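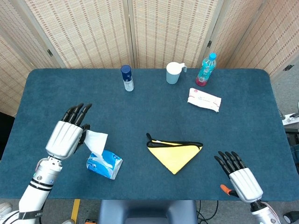

Last updated: November 18, 2018

Nultwood Tabletop Words
README for the household naming list, second release

Ask a room full of people what to call the soft plastic package that tissues come in and you get tissue pack, hanky pack, Kleenex, the tissues, a packet, and one very firm "refill." I love this stuff! The Nultwood list collects everyday American English names for small things that end up on a table: what they are, which part is which, and what people say they are doing when they use them. The new release has 644 entries, up from 525, and most of the growth is in the words for parts and openings.

What is in the folder

names.csv has one row per name, with the object group it belongs to and a short usage line
parts.csv has words for caps, rims, handles, edges, loops, tabs and so on
actions.csv has verbs and verb phrases (pull out, tug, fold over, wipe down)
notes.txt is long and a bit rambling, and I think it's the best part
changes.txt

All files are UTF-8, comma separated, with a header row. Spellings are kept as people wrote them. If two people gave the same name with different spellings, both rows stay, and the column same_as points from one to the other.

Object groups

Tissues. The biggest group by far. "Pack" wins for the soft kind and "box" for the stiff kind, but plenty of people say box for both, so please don't clean that up. The verb is the fun bit: pull, pluck, grab, draw, yank. A tissue halfway out of the pack has its own small set of names (the next one, the flag, the tail), all tagged partway.

Cloths. Yellow cloth, dust cloth, microfiber, rag, polishing cloth. Folded in a triangle with the point toward you, a yellow one with black piping got "napkin" and "pennant" as well. The edging is listed under parts as piping, binding, trim and border. The little black bit at the corner is tab in most rows, and I would be glad to get more words for it.

Mugs and cups. A light blue mug with a white rim and a white handle is "the blue mug" to nearly everybody, and the white bits only get a mention when there's a second blue mug to tell it from. Kirsten Toft wrote up the mug and cup border in notes.txt, with a good long section on plastic ones.

Drink bottles. Cap, lid, top, screw top. Color comes first in almost every answer, so a turquoise cap gives you blue-green cap, teal lid and aqua top in three neighboring rows.

Spray cans. Can, spray, aerosol, "the spray stuff." The tall white ones with a navy cap get named by the cap or by the print, hardly ever by the shape.
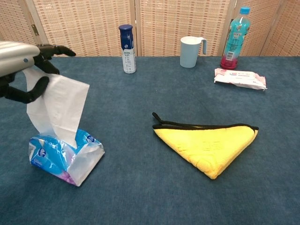
Erville, May

First round of notes, kept as written

We started with tissues and ran over by an hour, and it was wonderful. Tomoyo Hamada asked for the word for the opening once the plastic has torn wide and the stack shows white inside. Mouth, slit, slot, hole, rip. Leif Hallgrímsson held out for "gape" and it's in the list with his initials on it.

The plastic itself: wrapper, film, bag, sleeve. For the wrinkled, shiny look of it we have crinkly, crumpled and scrunched. Crinkly is also a sound, so it carries two tags.

A single tissue hanging down is a sheet to some people and "a tissue" to the rest. Ply belongs in its own row. Ineke Postma is still working on that one.

Still to do

Merge the Fallstead sheets (handwritten, slow going)
Check fuzzy, fluffy and nappy against each other for cloths and felt
Add a region column for rag

Using the list

Free for teaching, games, labels, whatever you like. Please credit the Nultwood list and say which release you used. New names go to Tove Zoëga, one per line, with a sentence showing how you would say it at home.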